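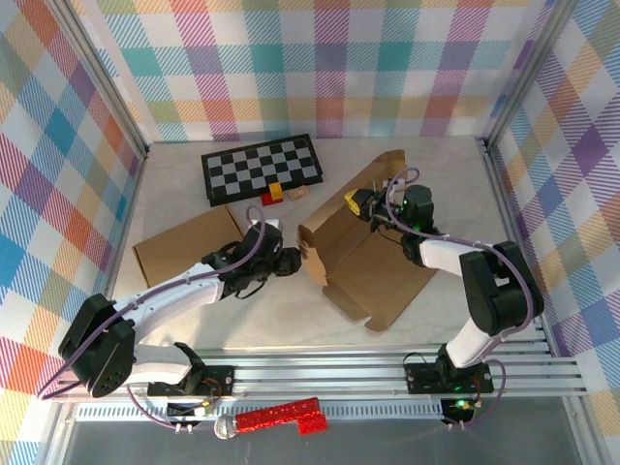
*Two robot arms at work over an open cardboard box. The right arm is holding a small yellow object.*

## How does a robot arm know what to do?

A robot arm has motors and joints, but it cannot move by itself. It needs instructions. These instructions are called **software**. At the Vestora Learning Center, the software used with our robot arms is named Fillix. It has 4 main jobs.

### 1. Looking

A camera sends pictures to the computer. Software studies each picture and looks for shapes and colors. This job is called **perception**. A small red block and a small yellow block may be easy for you to tell apart. The computer must compare many tiny dots of color, called pixels, before it can do the same.

### 2. Planning

Next, the software chooses a path. The path must go around anything in the way, such as the flap of a box. When two arms share one table, the planner must also keep them from bumping into each other. Fillix may test 53 paths before it picks one.

### 3. Moving

The part of the software that runs the motors is called the **controller**. It tells each joint how far to turn and how fast. Then it checks where the joint is and makes a small correction. Fillix repeats this check 760 times every second. Messages to the motors travel through wires and small electronic boards.

### 4. Keeping a record

Fillix saves a list of every movement. Engineers call this list a **log**. If an arm drops a block, they read the log to find the step where the mistake began.

"In August we read through 17 logs to find one wrong number," says Mekdes Hailu, who writes software for the Center. "The arm was closing its gripper too early."

### Try it yourself

Ask a partner to close their eyes. Place a block on the table in front of them. Using only the words *left*, *right*, *forward*, *back*, *up*, *down*, *open* and *close*, guide your partner's hand to pick up the block. Write down each instruction you give. Your list is a log.

**Words to know**

- **Gripper:** the part of a robot arm that holds things
- **Joint:** a place where the arm can bend or turn
- **Pixel:** one tiny dot in a digital picture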